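**手持夹爪换指垫:光面蓝垫和带点蓝垫,叠衣服用哪个?**

版块:夹爪与末端执行器

---

**grollunard_bz**(楼主)

我们在做 Grollunard 的手持夹爪采集,任务是在床上整理衣物,牛仔裤、T 恤、薄毯都有。手里有两种指垫,都是蓝色软胶。一种表面光滑,一种表面有细密的小凸点。连杆和外壳不变,只换垫子。

目前的情况:

- 光面垫夹薄棉布没问题,夹牛仔裤裤腰会滑,要夹两三次。
- 凸点垫夹厚料稳,但夹薄毯时会带起线头。
- 两种垫子的开合手感差不多,操作的人说分不出来。

每种垫子各跑了 28 条,同一个房间,同一张床。光面垫失败 20 条里有一大半是从裤腰滑掉的。先说明,失败的标准定得比较严,第一次没夹住就算失败。

两把夹爪同时在床边用的时候是这样:
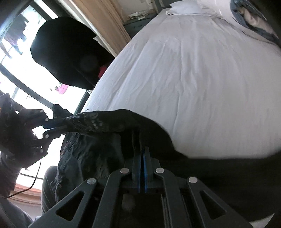

*床边双夹爪,近处一把的两指几乎闭合,内侧是蓝色指垫。*

想问两件事。第一,有没有人长期用凸点垫,多久磨平?第二,叠衣服这种活,有没有必要左右手用不同的垫子?

---

**metwally_fahmy**

凸点垫我们用了一个多月,指尖那一小块先磨,根部基本是新的。磨平以后抓力和光面垫没有明显差别。建议在垫子背面写上启用的月份,我们有一批是 April 换的,没写,后来混在一起分不清了。

左右手不同垫子我不赞成。数据里会多一个变量,训练的时候左右手没法做镜像增广。

---

**zcele_24**

不同意楼上。镜像增广在叠衣服上本来就不太能用,人的左右手分工不一样,一只手压着,一只手拉。压的那只手用光面,拉的那只手用凸点,我觉得是合理的。

另外楼主 28 条失败 20 条,这个比例先别怪垫子。夹裤腰的时候手指是从上往下插,还是平着从侧面进?从上往下,两层布叠着,光面垫只能捏到外面一层。

---

**grollunard_bz**(楼主)

@zcele_24 大部分是从上往下。操作的人习惯这样,平着进的话手腕要压到床面,线也容易蹭到床单。

平着进我明天让他们试一组。

---

**tassanee_s**

问个别的:你们的相机装在夹爪上方,夹到一半的时候指尖还看得见吗?我们用的是 Dutis 的支架,角度偏低,布一鼓起来就把两个指尖全挡住了,后面那段画面基本没用。

---

**grollunard_bz**(楼主)

看得见。广角镜头,两指在画面底部中间,张开的时候两块垫子都在。布堆得特别高会挡一点。深色衣服是另一个问题,黑色牛仔裤自动曝光会跟着白床单走,裤子上的褶就剩一点轮廓。窗户在画面里的时候更明显,窗户全白,人是黑的。

我们现在锁曝光,以床单不过曝为准,深色衣服单独一组再往上调一点。

---

**metwally_fahmy**

锁曝光可以,别锁白平衡。我们锁过一次,下午三点以后光线变黄,整组都偏色,后来重新采了。

---

**zcele_24**

白平衡也应该锁,分时段锁就行。自动白平衡在画面里进来一大块彩色东西的时候会跳,对颜色有要求的任务更麻烦。这个各家做法不同,我们是每次换房间重设一次。

---

**grollunard_bz**(楼主)

更新。平着进的那组跑完了,我把 Meriem Ezzat 写的记录整段贴过来,她在现场负责记录和换垫子。

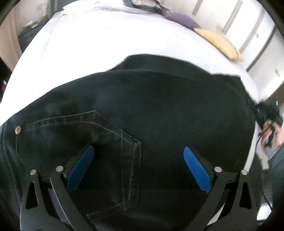

**记录:Meriem Ezzat**|Grollunard 组,夹爪对比,第 3 次

对象是黑色牛仔裤,平铺在白床单上。只换指垫和进入方向,其余不变。

光面垫,平着进:24 条,失败 7 条。滑脱集中在裤腰后侧,布最厚的位置。裤脚没有失败。

凸点垫,平着进:24 条,失败 3 条。其中一条是夹到了口袋边的缝线,松开时布跟着走,位置偏了,按标准算失败。

口袋附近不好夹。缝线是双线,比旁边硬,手指一侧压在缝线上、另一侧压在平布上的时候,两指受力不一样,布会往软的那边转。操作的人后来都避开口袋,从右边没有缝线的地方下手。这一点要写进操作说明,不然换了人结果对不上。

铆钉没有造成问题,但建议不要让垫子直接压上去,光面垫比较软,容易留印。

线缆还是会拖到床边。换长一点的线没有改善,改成从袖口外侧走线以后好一些。

换垫子一次大约 3 分钟,主要时间花在对齐上。对不齐的话闭合后指尖会留一条缝,薄布夹不住。每次换完先夹一张纸检查,纸抽不动再开始。

---

**zcele_24**

所以进入方向的影响比垫子大。光面垫从 28 条失败 20 条降到 24 条失败 7 条,垫子没换。

---

**metwally_fahmy**

也不能这么比。前一轮还有 T 恤和薄毯,这一轮只有牛仔裤,操作的人也多练了一天。要比就把前一轮里牛仔裤的单独拿出来。

---

**grollunard_bz**(楼主)

对,前一轮没有按衣物分开记,只能重跑。下一轮准备这样排:牛仔裤和薄毯各一半,两种垫子,进入方向只用平着进,顺序打乱。从上往下那种不再采了。

---

**tassanee_s**

薄毯带线头的问题,可以试试把凸点垫的边角磨圆。我们用 Aten 的垫子也遇到过,线头多半挂在边上,跟中间的凸点关系不大。用细砂纸磨几下就行,别磨到正面。

---

**grollunard_bz**(楼主)

好,先磨一副试试,另一副留着对照。左右手暂时还是用一样的垫子,等薄毯的结果出来再定。

---

**zcele_24**

薄毯那组记得把夹在边缘和夹在中间分开写。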